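Help Wanted: Part-Time Repair Bench Technician, Pratwood

Flellau Repair & Resale is hiring one person to fix computers that their owners have given up on. The job is 25 hours a week at our Pratwood shop, upstairs from a tile showroom, with a freight elevator that works when it feels like it. You should be able to carry a desktop up one flight of stairs without making a speech about it.

We take in office machines that companies are done with, figure out which ones have some life left, and sell those to people who need a computer and don't need a good one. Our biggest source at the moment is Dusard, an insurance outfit that is replacing 500 desktops between now and June. They arrive on pallets, wrapped in enough plastic film to cover a soccer field, and every so often one comes with a sandwich receipt in the disc drive.

Your day would go something like this. You pull a machine off the shelf, open it, blow out the dust, test the memory and the power supply, wipe the drive, and write down what you found in handwriting that another adult can read. Then you do it again. If you picture yourself solving deep mysteries, please know that the mystery is usually a dead clock battery.

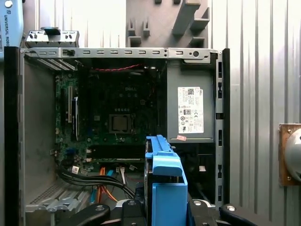 Experience is nice but we've hired people with plenty of it who couldn't label a bag of screws. We would sooner have someone patient who has taken apart a few things at home and gotten most of them back together. You need to know which end of a memory stick goes down, and be willing to look up what you don't know before you apply force to it.

Some things you should hear before you apply. The radio is shared, and the vote on the station is held every morning and is binding. The heat comes on in two settings, off and bakery. Customers will tell you that their nephew already looked at it. You will nod.

Pay is $25 an hour, with paid holidays and a $200 tool allowance after your first month. You keep the tools. Staff can also buy any tested machine at cost, and this is how most of us ended up with more computers than chairs.

Hours are fairly flexible as long as you're in by ten and the bench is clear when you leave. We're closed the last week of the year. Evening shifts don't exist, whatever the sign on the door says. The sign came with the building.

To apply, drop off a letter at the Amegashie Street counter or send it through the form on our site. One page is plenty. Tell us about something you fixed, and something you made worse. Skip the list of soft skills. We read every letter, usually over lunch, so expect a reply within two weeks and possibly a mustard stain if you left us a paper copy you want back.

Posted November 19, 2025. Open until filled.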